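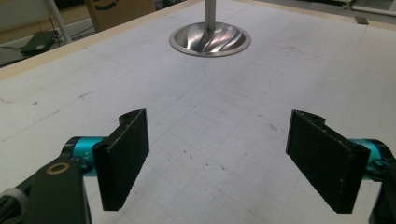
Figure 3. Work surface with the stainless-steel stand near the far side. Grid lines and surface wear are visible.

3.2 Work surface and placement of the stand

All placement trials were carried out on a white table top with a printed grid and a light wooden edge (Figure 3). The grid served as the position reference for every object in the Drollstead household set. Lines are pale gray and low in contrast, so positions were read from directly overhead and recorded to the nearest half square. The surface was not replaced during the study. By the time of the later sessions it had collected scuffs, scratches and some curved pencil lines, and we left these in place so that conditions would match across sessions.

The stand is a polished stainless-steel piece with a round, flared base and a central vertical rod. The base is fluted, and the grooves swirl around the rod. We took the center of the rod, projected down to the table, as the object's position. An earlier protocol (Juhász protocol, version 1) used the outer rim of the base instead. Readers disagreed on where the rim met the table, as reflections in the grooves were often taken for the edge, and the rim reading was dropped.

Of 2093 placements in the full set, 449 involved the stand. Each was logged in Semora with a grid position and a code for the region of the table: near, middle or far. Orientation was not recorded for this object. Placements in which any part of the base crossed onto the wooden edge were marked invalid and repeated.

Items stored beyond the table were not controlled. Boxes, cables and other equipment stayed where the room's users had put them, and their arrangement changed between sessions. Readers were told to disregard anything past the wooden edge. A second reading was made for some 700 placements, drawn from all three regions, and differences of more than one square were settled by a third reader. The resulting positions were exported to Drirosar for the analysis in Section 4.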